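Wiki > Robotics > Desktop arms > Fimis starter kit

Search articles... Go

Fimis starter kit

The Fimis is a small tabletop robot arm sold as a kit by Jindholm, and I'm the one who keeps this article going, so forgive the chat. It comes with a two-finger gripper, a little camera for the wrist and a bag of screws that is never quite the right bag. Mine cost 474 euros in February, and the price on the shop page has wandered up and down ever since.

Building it

The booklet says an evening. I took two, mostly thanks to the cable down the forearm (feed it through before you close the elbow!). Elżbieta Kubiak wrote the English instructions and they're good – short steps, big drawings, no waffle. There are 47 of them.

What it can do

Fimis will lift up to 500 grams close to the base and a fair bit less at full stretch. You teach it by moving the arm by hand and pressing record, and the Pastex software plays the move back. I love this part! Pastex is slow to start on my old laptop, though, and it forgot my saved moves once after an update.

Versions

The first one was designed by Þröstur Riis and had stiffer fingers. The current one, sometimes listed as the Rivadeneyra edition, has a quieter base motor and a nicer power switch. Parts don't swap between the two, apart from the camera mount.

Support

Email only, and I've usually had a reply within 10 hours – quicker than my bank. Spare fingers are sold in pairs.

Last edited 6/28/20
3 comments | 12 shares

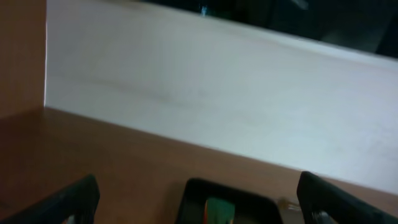

Can you use the Fimis without the camera?
You can, as recorded moves play back just the same, but the Pastex tracking tools stay greyed out until one is plugged in.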